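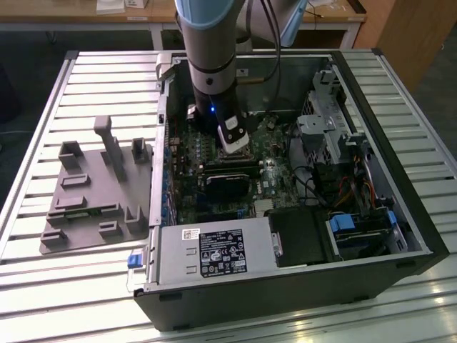 Movie Night at Home: Tips for People Who Own a Couch and Have Opinions

Pick the movie before anyone arrives

Four adults with a remote can scroll for an hour and then go home. I have seen it done in my own living room. Choose two movies, announce both by text the day before, and let people vote. Whoever doesn't vote has agreed to everything, including the one with subtitles.

Check the running time while you're at it. Anything over two and a half hours needs an intermission, and anything that starts after 9 p.m. needs a shorter movie.

Play the first minute ahead of time

Start the movie in the afternoon, let it run for a minute, then pause. You'll find out about the expired password, the rental that wants a new credit card, and the update your TV has been saving up for company. Ours once took 13 minutes to install something that moved one button.

If the dialogue sounds like it's coming from the neighbor's basement, look in the sound menu for a setting called speech, voice or dialogue. Turn off anything named after a stadium.

Fix the light

Total darkness is for theaters, which have little lights on the stairs. At home you have a coffee table and shins. Put one small lamp behind the TV or off to the side, where it won't show up on the screen. Walk around and sit in every seat to check. Yes, the bad one too, you're going to put somebody in it.

Popcorn for six

Use a big heavy pot with a lid, three tablespoons of oil and half a cup of kernels. Drop three kernels in first, and when they pop add the rest and take the pot off the burner for 30 seconds. Back on the heat, lid slightly open, shake now and then. Two batches will do for six people, or for my brother-in-law.

Salt it in the pot. Fine salt sticks, the coarse kind goes straight to the bottom and waits there. Melted butter goes on in two rounds with a toss in between - dump it all on at once and you get one soggy layer and a lot of dry popcorn with a grudge.

Give everyone their own bowl. The shared bowl always ends up in one lap.

Butter on the couch

It will happen. Blot, don't rub. Cover the spot with cornstarch, leave it overnight, vacuum in the morning. If there's still a mark, use a drop of dish soap in warm water on a white cloth, but try it on the back of a cushion first and check the care tag.

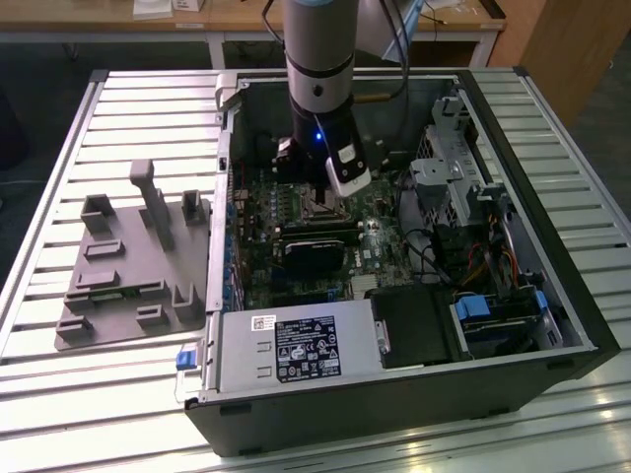 Rosaire Vachon writes that the cornstarch worked on his armchair but he'd add one thing: put an old flat sheet over the whole couch before the movie and skip the overnight part. He also thinks two batches for six people is stingy, and that an intermission should happen at the halfway point no matter how short the movie is, so the ice cream can come out.

The sheet is a good idea. I tried it in December with a fitted one, which stays put better if you tuck the elastic under the seat cushions. The ice cream I'm still thinking about.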